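Write the rule before you buy the arm

Every shop I visit has the same binder. Robot safety, tab one. Emergency stop, tab two. Lockout, guarding, who holds the key. Good. All of it good, keep it. Then you ask what the robot is supposed to do when it picks up a thing it wasn't expecting and the binder goes quiet.

I've been on this since August, when Cesavard put out its draft house rules for handling robots and asked people to send comments. Mine ran to two pages. Here is the longer version, typed fast, between other jobs.

My complaint is simple. We write rules for the machine and none for the task. A welding cell can get away with that -- same part, same spot, all day. Clearing up trash can't. Trash is whatever people dropped. Different sizes, caps on, caps off, some crushed flat and some not. So the rule has to say what counts as done. Over the bin? In the bin? In the bin and the gripper back out of the way? Three different answers and I have heard all three from people in the same room.

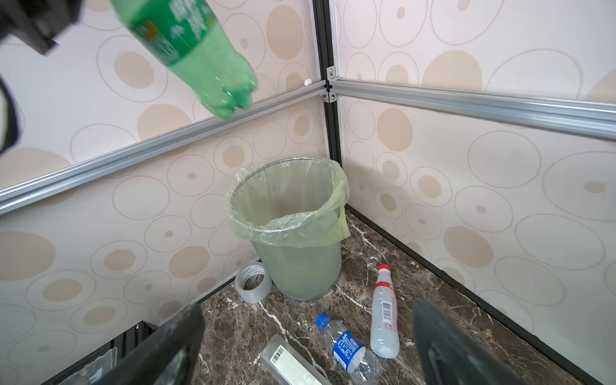

Gianni Palumbo wrote back that I was asking for paperwork where a good operator would do. Put a sensible person on the stop button, he said, and let them judge. A rule for every bottle and you'll never get a bottle moved.

Fair. I don't want a rule for every bottle. I want one for release. Where the mouth points, how high above the rim you let go, what happens if it misses. Does the arm try again, how many times, and who gets told. Four lines on a card. Gianni's sensible person goes home at the end of the shift and the next sensible person judges differently, and then your log is worth nothing becuase the same drop is a pass in the morning and a fail at night.

Pellegrini did this properly, I think. Their card is short. It sets a retry limit of 2, after which the arm stops and waits for a hand. Under the old habit it would keep pecking away at something it couldn't grip. Operators hated the limit for a week. Then they stopped mentioning it.

Liquids next. A bottle with the cap off may have something left in it. A bottle with the cap on may too. Most drafts I've read say "empty containers" and move on, like the robot can tell. Write it the other way around: treat every container as full until it's been checked. Costs you time. So does a wet floor near a cable.

And sharing space. This is where the standards people and the shop people really talk past each other. The standard worries about a person walking in, as it should. But more and more you have two arms reaching into the same patch of counter, and the house rules cover that with one sentence, usually "operators shall coordinate." Coordinate how? By shouting?

Surnow's version at least names a priority. The arm that's holding something has right of way, the empty one backs off. I like it. Easy to say, easy to remember at six in the morning, and you can check the log afterward and see whether it was followed.

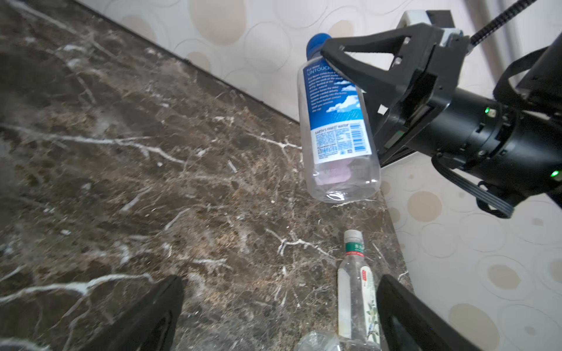
So who should own the rule when two arms share a counter? The shift lead, by name, on the card, for that shift only.

Rerkham tried it with the software team owning it and the trouble there was distance. By the time a change got approved the counter had been rearranged. Give the lead the pen. Let the software people review it monthly and argue then.

One more and I'll stop. Speed. The Cesavard draft caps travel at 60 percent of rated speed when carrying and says nothing on speed when empty. Somebody will read that as no cap at all. I would. Put 79 or put 40, I don't much care, but put a number, and put it next to the first one so the two get read together.

Comments on the draft are still open last I looked. Send them something, even three lines. They do read them, mine came back with a question on evry page, a couple of which I still haven't answered.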